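Mixed-color tableware

Mixed-color tableware is a set of plates, bowls and sometimes cups made in matching shapes but in several different colors. The pieces are meant to be used side by side, so that a table for six might show four or five colors at once. The style is also called mix-and-match ware, and shops often sell it one plate at a time. It is among the most cheerful things a kitchen cupboard can hold, and one of the easiest kinds of tableware to keep going for decades.

Materials

Most mixed-color plates are ceramic. Earthenware is fired at a lower temperature than stoneware or porcelain and takes bright glazes beautifully, though it chips more easily. Stoneware is heavier and harder, with colors that tend to be softer and a little earthy. Porcelain is the thinnest and strongest of the three, and pale shades look especially clear on it. Melamine and other plastics are common for picnics and small children, but most melamine should be kept out of the microwave.

Color and glaze

The color of a ceramic plate usually comes from metal compounds mixed into the glaze. Copper and chromium can give greens, cobalt gives blues, and iron gives a wonderful run of yellows, browns and rusty reds. The same recipe may come out differently from one kiln to the next, and even from the top shelf to the bottom shelf of a single firing. Collectors love this!

Glaze also moves while it melts. On many plates it runs thin over a raised edge and gathers in the low places, so the rim and the middle end up as two tones of one color. Some makers go further and paint the rim a shade darker on purpose, which gives the plate a neat outline and makes the center look brighter. Pale green and pale blue are favorites for this treatment. They sit well together, and almost any food looks good on them - lemons most of all. 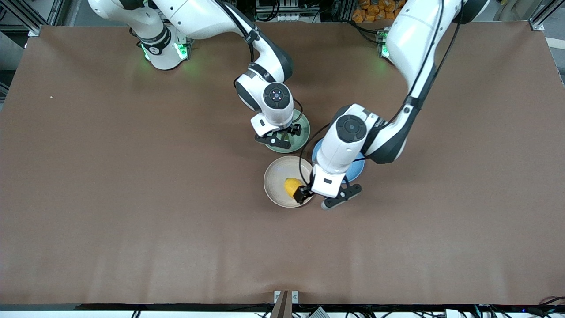
A lemon among round plates on a brown tabletop; the pale green plate has a slightly darker rim.

Choosing a palette

The usual advice is to pick colors of the same strength. A pale green, a light blue and a soft yellow look like a family even when they come from three different makers, while one very dark plate in the middle of them will pull the eye straight to it. That can be a fine effect when it is wanted. Plain surfaces help too, and a matte tabletop in brown or gray lets light plates stand out without a cloth.

Shape matters as much as color. Plates with the same width and the same kind of rim stack safely and look right together, whatever their glaze. Coupe plates, which curve up gently and have no separate rim, do not stack well with flat-rimmed ones.

The Valente plates

A much-loved regional example comes from the Valente workshop in Willmont, founded by the potter Soledad Fuentealba. Her first range had 8 colors, all on one round shape, and customers were invited to build a set in any order they liked. Later additions brought the list to 30. The town museum at Vasilgate now keeps 141 Valente pieces, many of them test plates with glaze notes penciled on the back. Two greens in the collection were never sold, and they are lovely - one close to celery, the other nearer to sea glass.

Fuentealba's rival at the Condero pottery preferred to sell boxed sets with the colors already chosen. Condero boxes are harder to find complete, and a full one with its paper dividers is a happy discovery at any flea market.

Care and storage

Glazed plates in daily use need very little. A soft cloth or sponge protects the shine, and gray marks left by cutlery usually come off with a mild cleaning paste. Stacks are best kept short, with felt or paper between pieces that have a rough foot ring. Older plates with an unknown glaze should be tested for lead or kept for display, and sour foods such as lemon, tomato and vinegar should stay off them altogether.

See also: Glaze; Dinner plate; Stoneware; Table setting

Contact the editors | Copyright and reuse | Back to top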